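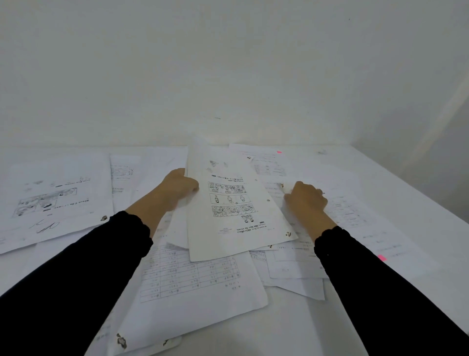 ## Teaching paper sorting by hand: how messy should the pile be?

**mellholm_frauke**

Hello all! I've been recording tabletop demos for our paper-sorting task (worksheets, tables, a few cartoon pages, all mixed up) and I have 102 so far. My habit is to lift a sheet with the left hand and hold the rest down with the right, and I'm starting to wonder whether the arm will ever make sense of that, with so much overlapping. Should I start over with neat stacks?

Frauke Böttcher

**Trakcombe**

Oh please keep the mess, Frauke! We spent all of February on tidy stacks, and our arm was lovely with them and hopeless the minute two sheets crossed.

**blomqvist_b**

I'd disagree, kindly. Start with 6 sheets, spread out, and add more once it can lift one cleanly. Also, have you tried driving the grippers by remote for this? Your fingers feel the paper slip, and the arm won't.

**mellholm_frauke**

I did try, for 2 long evenings, and mostly I creased things. Pinning the pile down was the hard part (and my poor shoulders!).

**Trakcombe**

Same for us. I'd still do a small remote set after the hand ones, though, creases and all.

**mellholm_frauke**

All right, I'll keep the messy ones and record a batch with 6 sheets for Blomqvist's sake. Will post how the first run goes!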